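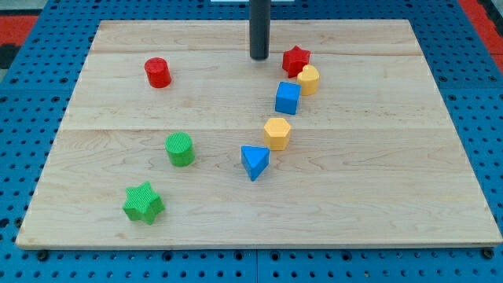
Wooden boards and worktops should be cleaned and oiled on a regular schedule, whether they are used for food preparation, crafts or children's play. Residents of Trotley housing are responsible for the care of any loose wooden item supplied with the home, including pull-out boards, shelves and tabletops. Maple is among the easier woods to maintain. On a pale maple board made up of several planks, attention should go first to the seams, where crumbs, glue and moisture collect. Small toys and blocks left on the surface should be put away before cleaning begins.

Routine cleaning

Wipe the board after each use with a cloth wrung out in warm water and a small amount of dish soap. Wipe again with clean water and dry at once with a towel. Both faces should be wiped, even if only one has been used. A board that is wet on one side and dry on the other will cup.

Do not soak wooden boards or place them in the dishwasher. Do not stand them against a radiator or in direct sun to dry. Boards should be stood on edge with air on both sides until the next morning.

Stains and odors

Coarse salt and half a lemon will remove most food stains. Sprinkle the salt over the mark, rub with the cut side of the lemon, leave for five minutes and rinse. Onion and garlic odors respond to the same treatment. Beet and berry stains may need a second application the following day.

Crayon and wax should be lifted with a plastic scraper. Ink that has entered the grain generally cannot be washed out and will require sanding.

Knots and darker streaks are part of the wood. Residents occasionally report them as stains, and Tuulikki Toivonen of the maintenance office asks that they not be bleached.

Sanding

A board that feels rough or shows deep knife marks may be sanded by hand. Begin with 80 grit paper wrapped around a cork or wooden block and work along the grain until the marks are gone. Remove the dust with a damp cloth. When the surface is dry, the grain will have risen slightly. Finish with 400 grit using light pressure.

Power sanders are not permitted indoors. The workshop at Udport is open to residents who need to sand larger pieces, and a bench may be reserved through Ladi Dauda. A dust mask must be worn there at all times.

Oiling

Use food-grade mineral oil. Olive and sunflower oil turn sticky and develop a smell, and should not be used on any board. Pour a small quantity onto the wood and spread it with a lint-free cloth, covering the ends and edges as well as the faces. Leave it overnight and wipe off whatever has not been absorbed. New or freshly sanded boards need 2 coats.

Boards in daily use should be oiled once a month. In January, when indoor air is at its driest, inspect the ends for fine cracks and oil again if any are found.

Open seams

If a seam has opened far enough to admit the edge of a sheet of paper, stop using the board for food. Narrow gaps sometimes close after oiling. Wider gaps must be reglued and clamped, and this work should be left to the Udport workshop. Filler is not suitable for food surfaces.

Badly warped boards are replaced at the office's discretion. Requests should be addressed to Ulla Peltonen and should state the length and width of the board.

Related items
Descaling kettles and coffee makers
Care of linoleum and cork floors
Sharpening kitchen knives at home
Udport workshop: bench rules
Removing candle wax from textiles
Winter ventilation in Trotley homes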